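1/ I have learned English for 28 years and I still write "I am living here since April" when I am tired. A small thread about the mistakes that stay.

2/ My first teacher, Miklós Kelemen, gave us a box with 3000 paper cards. Word on one side, Hungarian on the other. I knew almost all of them and I could not order a coffee.

3/ The words were fine. What I missed was the small glue: "on the weekend", "at night", "in the morning". On a card every word stands alone, so you never see what it likes to stand next to.

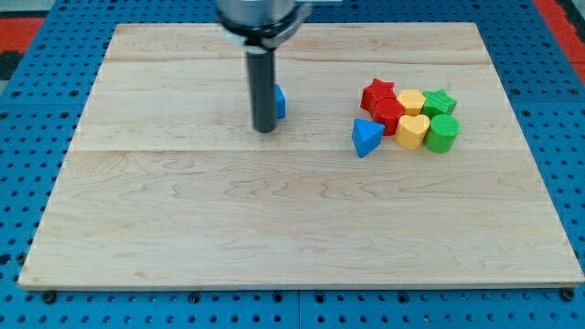 4/ So now I write down only whole pieces. "It depends on", "I'm looking forward to hearing". With "hearing", yes. I wrote "to hear" in emails for years and people were too polite to tell me.

5/ Articles are a different story. Hungarian has "a" and "the" too, so I thought I was safe – I was not. We say "the life is beautiful" and it sounds completely normal to us.

6/ What helps me: every Sunday I take one short text, 80 words or less, and copy it by hand. Then I close the book and write it again from memory. I compare the 2 versions with a red pen. Mostly the red is on "the".

7/ I also tried an app, Lurura. Good for listening, but it lets you pass with wrong prepositions. My cousin likes it more than I do.

8/ If your language has no articles at all, I would like to know how you practice them. Please write which language, it makes a big difference.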